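Why Do Taxis Have a Checkered Stripe?
Dududis Kids: Small Things, Big Questions
24 Sep 2020

Do you have a box of toy cars at home? Maybe there is a fire truck in it, a police car, a bus, and maybe also a taxi. Today we talk about the taxi. It is a small car with a lot to tell.

What is a taxi?

A taxi is a car with a driver, and you pay the driver to take you somewhere. You don't have to own the car. You only have to say where you want to go. A bus has its own road and its own stops, but a taxi goes to the door of your grandmother, or to the train station, or to the dentist (if you must).

How do people know it is a taxi?

Imagine you stand on a busy street in the rain, and many cars are passing. You need to find the taxi very fast, before it is gone. So a taxi must look different from the other cars. It can have a bright color. It can have a word on the door. And very often it has something on the roof.

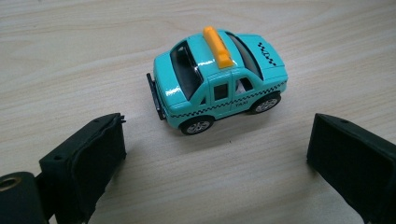 The roof sign is important because the roof is the highest part of the car. When the street is full, you cannot see the doors, but you can still see the roof. In many cities the sign has a lamp inside. When the lamp is on, the taxi is free and you can wave your hand. When the lamp is off, somebody is already riding in it. But be careful, in some cities the rule is the opposite! If you travel, ask a grown-up to find out first.

And the little squares?

A pattern of squares in two colors, one dark and one light or bright, is called a checkered pattern. You know it from the chess board. Our eyes notice it quickly, also from far away, because the dark and the bright parts are so close together. About one hundred years ago, some taxi companies in America began to paint it on their cars, and people liked it. Now you find it on taxis in many countries, and on toy taxis too.

Are all taxis yellow?

No. Many children draw a yellow taxi, but in London a lot of them are black, and in Germany many are a light cream color. A toy taxi can be any color the toy maker likes, for example turquoise, which is a color between blue and green.

Where does a toy taxi sleep?

A real taxi goes to a garage or stays on the street at night. For a toy car, a box with a lid is a good garage. The lid keeps the dust out, and no one will step on a car in the dark. (It hurts very much. The author knows this.)

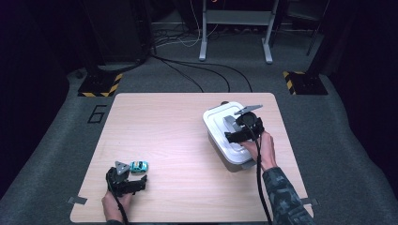 A small teal car and a white storage container with a lid, together on the table.

If your box is one you can see through a little, you don't need to open it every time to know what is inside. If it is not, you can draw a car on a piece of paper and put it on the front.

Try it yourself: a taxi game

You need one toy car, a table, and some paper.

Draw three houses on the paper and cut them out. Put them on the table, far from each other. Give every house a name. Ours were called Zindton, Rarnutby and Björklund, but yours can be easier to say!

Now choose a small passenger, for example a button. The taxi picks up the button at one house and drives it to another. Each ride costs 3 paper coins. If the passenger starts with 16 coins, how many rides can it pay for, and how many coins are left? You will find the answer at the end of the page.

When the game is over, drive the taxi back to its box and close the lid.

New words

Passenger: a person who rides in a car, bus or train and is not the driver.
Checkered: with a pattern of squares in two colors.
Fare: the money you pay for a ride.

Answer to the taxi game: five rides, and one coin is left.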